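Does a bin make a room tidy?

12 comments

I keep reading that the cure for a messy room is a bigger bin. One decluttering newsletter I subscribe to (and should probably drop) promised I could clear up to 60 things in an afternoon if I put a bin in the middle of the floor and kept moving. So I tried it in July, with low expectations.

The bin did fill. Wrappers, packaging, crumpled paper, all the stuff I would have thrown out anyway. The trouble is everything that isn't trash. The folding cot is something I use maybe 2 nights a year, and I'm still not getting rid of it. Where does the newsletter think a cot goes?

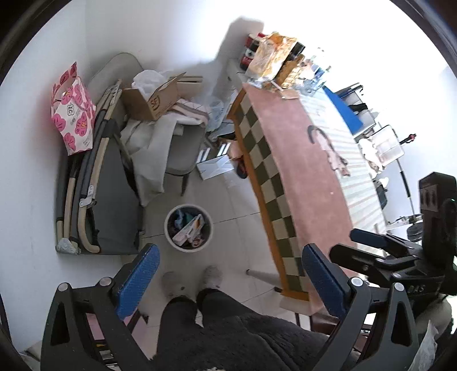
Bin full, chair also full.

Then there's the chair. I'm told a chair with towels on it is a "decision you're putting off." Maybe. It's also where the towels fit. Same with the far end of the table, where a bag, a box and some bottles have settled in for good.

I looked at the Ekine shelf system people rave about. It costs more than the table did, and I doubt it would hold anything except a second layer of clutter. For now I'm emptying the bin, finding a closet for the cot and leaving the weight plate on the floor. It's heavy and I like it there.

Share this post
8 shares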